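4. Equipment planning and budget

4.1 Starting point

The sorting cell at the Flosville site was planned before any hardware was ordered. The budget request had to be filed in August, and the shop floor would not be free until well after that. We therefore built the cell in simulation first and used it to decide what to buy, in what order, and what to leave for a second round.

Three suppliers sent quotes. Vornero quoted an arm and gripper as one package. Sivero quoted the same class of arm with the gripper priced apart. Tejada quoted only the bench, the rack and the bins, and asked for a drawing with final dimensions before it would hold the price.

4.2 What the request covered

The first draft of the request was for arms alone. Lucía Zabala, who had run the previous cell, asked that mounts, cables, spare fingers and bins be put in the same request. On the earlier project these items had been bought later from a general supplies account, and the true cost of the cell was never written down in one place. The revised request listed 59 line items. Of these, 40 were low-cost parts such as bins, fasteners and labels, with a combined price of $3,021. The sum is small next to the price of an arm, but a late bin rack stops the work just as surely as a late arm does.

Spare gripper fingers were the hardest item to size. Vornero sells them in pairs and Sivero sells them only as part of a service kit. We asked for two pairs and no kit. Gonzalo Prieto argued for more, on the grounds that fingers are what new operators damage first. The extra pairs were moved to the second round.

4.3 Using the simulated cell to check the order

Each item that affected reach or clearance was placed in the simulated cell before it was approved. Items that did not affect either – labels, cable ties, the storage cases – were approved from the quote. The task was kept the same throughout: small parts are sorted into open bins that stand in a rack within reach of the arm. We ran 105 trials with the layout that was later sent to Tejada as a drawing.

Bin size was settled this way. Wider bins forgive a poor release but take up rack length, and rack length sets the size of the bench. The bench in turn was the largest item on the Tejada quote. We held to three bins in one rack for the sorting position and counted all further bins as storage.

Views from more than one camera were kept for every trial. A close view at the gripper and wider views of the bench answer different questions, and we wanted to know how many cameras to budget for. Figure 3 gives views from the simulated cell.
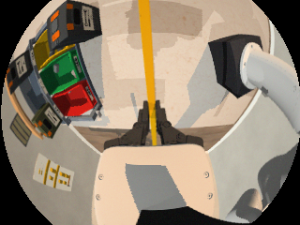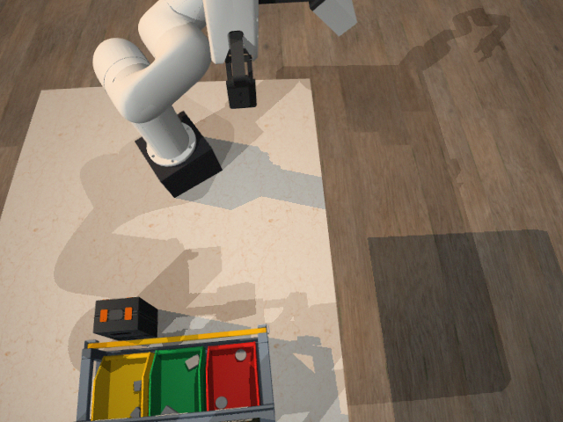
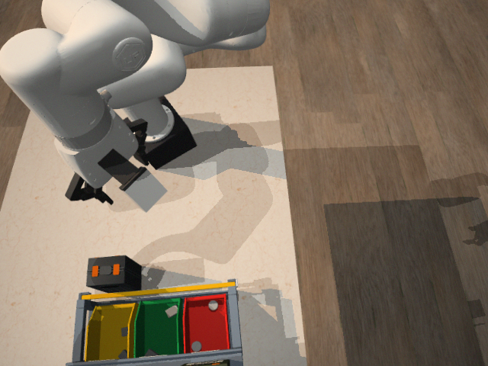
Flosville, August

Figure 3. Simulated sorting cell. First view: the two-fingered gripper close up, with colored storage bins in a rack to the left. Second and third views: the arm on its base, with yellow, green and red bins in the rack.

On the basis of these views we budgeted for one wrist camera and two fixed cameras. A third fixed camera was priced and dropped. Its mounting post would have needed a separate floor anchor, and the anchor work was quoted at more than the camera itself.

The order was split in two. The arm, mount, bench and rack went into the first round, together with the bins. Extra fingers and a spare wrist camera were left for the second, to be released once the cell had been in use long enough to show which parts wear. Delivery times are given in Section 5.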